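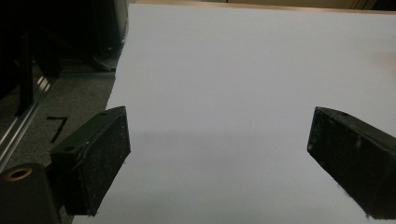 Photo: Asif Marwat

Paper stock for plotting cross sections, does weight matter

amarwat
8:11 am
Drafting by hand again after a long gap. I plot stream cross sections in pencil, then ink them. The white sheets I used in May (Sondidwood, the heavier of the two weights) take ink well but the long axis no longer agrees with my scale. Over a full section I'm out by 4 mm. Is this the paper or the scale?

mvoros
8:40 am
Paper. It takes up moisture and grows across the grain far more than along it. Find the grain direction and put your long axis parallel to it. Also draw a scale bar on the sheet before anything else. If the sheet moves, the bar moves with it.

kekana_survey
9:05 am
Scale bar yes, but it only helps in the direction you drew it. Draw two, at right angles. I would check the scale first though. Cheap plastic ones are often off. Compare it with a steel rule over the full length, not over the first few divisions.

amarwat
9:32 am
Checked against steel. The scale is good. Grain runs the short way on these sheets, so I have been plotting across it.

mvoros
9:50 am
Then that's your 4 mm.

Tanabe_I
11:15 am
I disagree that it explains all of it. A sheet that size would need a large humidity swing. Was it stored rolled? And did you tape all four corners while it was curled? That puts in a stretch which lets go when you lift the tape.

amarwat
11:28 am
Rolled, in a tube, in the garage. Taped at four corners, yes.

Tanabe_I
11:41 am
Leave it flat in the room overnight before plotting. Tape after.

mvoros
12:10 pm
Garage to heated room is a large humidity swing. We are saying the same thing.

Tanabe_I
12:22 pm
Partly. Tape is a separate error and it won't be uniform.

sbaloch
1:04 pm
Use polyester film and skip all this. Sullero sells it in 5 sheet packs.

kekana_survey
1:19 pm
Film is stable but pencil smears on it and he is inking over pencil. Different leads, different ink.

amarwat
2:02 pm
Staying with paper for now. Will cut the next lot so the grain runs long, flatten overnight, two bars. Will post the difference.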